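Hultel Used Workstations and Bench Supplies
Home > Desktops > Refurbished towers > Dell workstation tower, barebones with processor

Dell Workstation Tower, Open-Bench Barebones
Item no. 2551
Condition: used, tested at our Asgate shop
Listing updated 5 October 2019

We love these towers. They come out of offices, they were built to be serviced by people in a hurry, and almost everything you'd want to change can be reached once the side panel is off. If you learned on cheap cases with sharp edges and a hundred screws, this is going to be a nice afternoon for you!

The barebones version is for people who want to do the building themselves. You get the case, the motherboard, the processor already in its socket, and the power supply. The heatsink is packed in its own box, with the old paste cleaned off, so you can check the processor and put on fresh paste your way before anything gets clamped down.

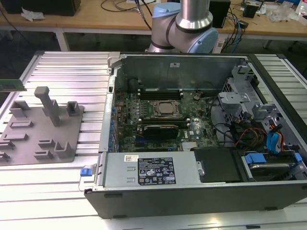 Lay the tower on its side before you start. You'll be looking straight down at the board, the weight of the case keeps it steady, and dropped screws stay where you can find them (mostly). A grippy mat is a good idea on a metal bench. We sell one, but a folded towel with a sheet of cardboard over it works too.

What we like about it

Room for memory. The slots are in two banks, with the processor between them, and the latches are big enough to work with your fingertips. Memory is sold separately, apart from whatever stick we leave in after testing. If you find one in yours, keep it, it's part of the deal. Mix sizes if you must, but put matching sticks in matching slots and read the diagram on our memory page first. It's the thing people write to us about most.

The power supply. It's a flat metal unit that lies along the case below the board, with its big rating label facing you when the side is off. Read that label before you shop for a graphics card. It's the right one for your tower, whatever a forum post says about the model, and we'd much rather you went by the label than by a number from us.

Expansion. There's a card in the one on our bench and there will be one in yours, a basic card that gives you a picture on a monitor and not a lot more. It's enough to get you through setup. Pull it when you're ready for something better, and hang on to it, a spare card is a wonderful thing to have in a drawer when a machine won't start.

The blue parts. Dell colored the bits you're meant to touch, and it makes such a difference when you're new to this. See blue, and there's a good chance it moves, slides or lets go. We've had teenagers strip one of these down at the shop table with hardly a word from us.

What's included

Tower case with side panel
Motherboard, fitted
Processor, fitted, no paste
Heatsink and fan, boxed
Power supply, fitted
Basic video card
Power cord
Hultel bench card with the order of work printed on both sides

Not included: hard drives, operating system, keyboard, mouse, monitor, thermal paste.

Getting started

Unplug the power cord and press the power button once, with nothing plugged in. Touch bare metal on the case. Now have a good look at everything before you move any of it, and take a few pictures with your phone. You'll be glad of them when you get to the cables.

Do the processor and heatsink first. Wipe the metal lid with a lint-free cloth and a little isopropyl alcohol, let it dry, put a small dab of paste in the middle and lower the heatsink straight down. Tighten the screws a little at a time, going corner to opposite corner. Don't power up without the heatsink, not even for a second to see if the lights come on.

Memory next, then cards, then drives. Leave the drives for last. The cables are much easier to route when you aren't reaching over them for everything else. 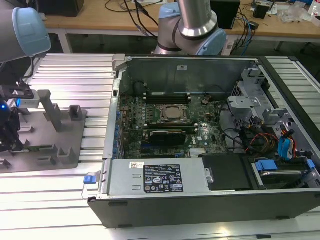
The Whitelaw kit

Plenty of people buy the tower together with our Whitelaw bench kit, and it's a good match. The kit has a magnetic driver, a bit set, plastic pry tools, a wrist strap, a tube of paste, cloths, and a parts tray with a lid that stays shut when you knock it off the bench. It's the same tray we use in the shop. The driver is short, so it fits inside a case without hitting the drive cage, and the handle is fat enough that your hand doesn't cramp up.

Add the kit to your basket with the tower and it ships in the same carton.

Looks and wear

These are used machines. Expect scuffs on the black shell, small stickers left over from the factory and from whoever had it before, and a bit of discoloration on the bare metal. We blow out the dust and wipe down the inside. We don't repaint and we don't peel off factory labels, you may want those numbers someday. If there's a dent, we'll email you a photo before we ship and you can say no.

How we test

Each tower is put together with a known good heatsink, started, left running overnight and then taken back down to barebones. Every memory slot gets tried. Towers that fail go to our parts shelf and you'll find them listed under item no. 302, which is a great place to look if all you need is a latch or a drive tray.

Shipping and pickup

It's a heavy box, almost 53 pounds with the kit and packing. We ship by ground only. The Stestmont counter holds a couple for local pickup, so call ahead and they'll set one aside. Please bring somebody to help you carry, the parking is across the street.

Orders usually leave Asgate within 2 working days. December gets busy with gift orders, so give us extra time then.

Returns

Send it back within a month if it doesn't work, or if you've changed your mind and haven't bent anything. Pins bent while swapping a processor aren't covered, sorry. If you're nervous about that step, leave the fitted one alone. It's a perfectly good processor and will do you fine for a home server, a sound machine, or a first build with the kids.

Questions we get

Can I use ordinary desktop memory? Check the sticker on the stick and compare it with our memory page. If you're still not sure, send us a photo of both sides.

Will my own power supply fit? No, this one is shaped for the case. Replacements come up now and then on the parts shelf.

Can you build it for me? We can! Pick the assembled version on the towers page, same machine, heatsink on, with your choice of drives.

Related items
Whitelaw bench kit
Assembled tower, ready to run
Thermal paste, small tube
Drive trays and parts, item no. 302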